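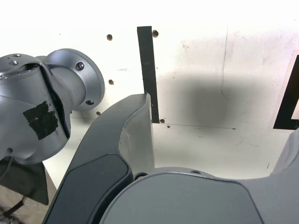 FOR IMMEDIATE RELEASE
Skanbridge, 21 April 2018

Flonditz 3 is out, and your phone can finally stop yelling at you

Hi, it's me again, the person who writes these things at Edwood. I get to send out the good news this time! Starting today you can download Flonditz 3, the new version of our notification app, for Android phones and for Windows computers. It costs nothing if you already own an earlier version. If you don't, you can try the whole thing free for 30 days, and we don't ask for a credit card first (I hate that too).

If you've never heard of Flonditz, it sits between you and all the apps that want your attention. Your bank, your group chats, the pizza place you ordered from once two years ago, that game your nephew put on your phone. Flonditz catches their pop-ups, sorts them into piles, and hands you the piles at times you pick. Mine come at breakfast, at lunch and when I get off the bus. Calls and anything from people on your "always" list still ring right through.

I wanted to know how bad my own phone was before I switched the new version on, so I let it just keep score for a week. The total was 742 notifications. I cared about maybe a dozen of them, and one of those was a dentist reminder I'd already missed.

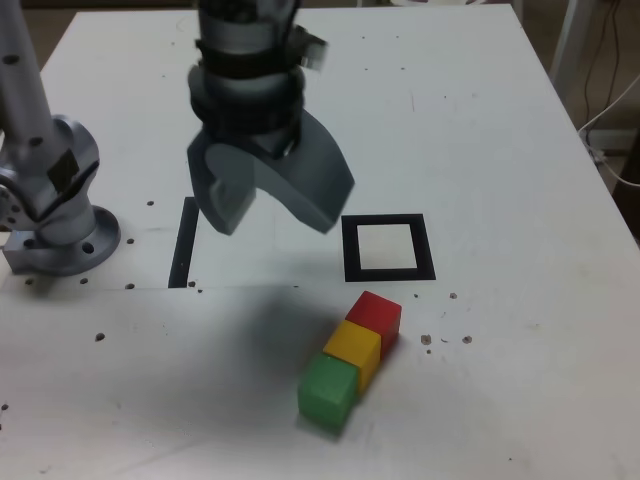
The biggest change is the sorting. In the old version you had to make your own rules, and plenty of you wrote to tell us what a pain that was. Flonditz 3 comes with 243 rules already made, covering the apps our customers complained about most. Turn one off with a tap if you disagree with it. I turned off the one for weather alerts, because I like knowing about hail.

There's also a new quiet screen. Swipe down and you get a plain list with no red dots, no badges and no little numbers. You can make the type as big as you want. My mother has hers set so large that it shows two lines at a time and she's very happy with it.

We moved the sorting onto the phone itself, too. Older versions sent the subject line of each notification to our server to figure out which pile it belonged in. The new one doesn't send them anywhere. If you want the same piles on your computer, the two devices talk to each other over your home Wi-Fi.
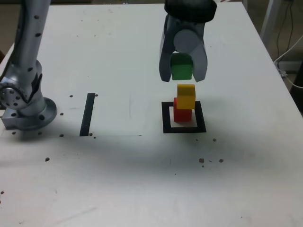

Will my old rules still work?
Every rule you made in an earlier version carries over the first time you open Flonditz 3, and yours win whenever they clash with ours.

One thing that didn't make it is the iPhone version. We're aiming for December, and I'll send another of these when there's a date I trust. The smartwatch add-on, which we've been calling Abdelaziz around the office, is still being tested and will be a separate download.

You can get the update from the Flonditz page on our website or from inside the app, under Settings and then Updates. Reporters and bloggers who'd like a review copy can write to the press desk and we'll send a code the same day on weekdays.
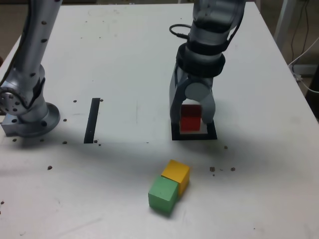 Edwood Press and Customer News Team
Edwood makes small, useful programs for phones and home computers from our office in Skanbridge. Review codes, logos and screenshots are available on request.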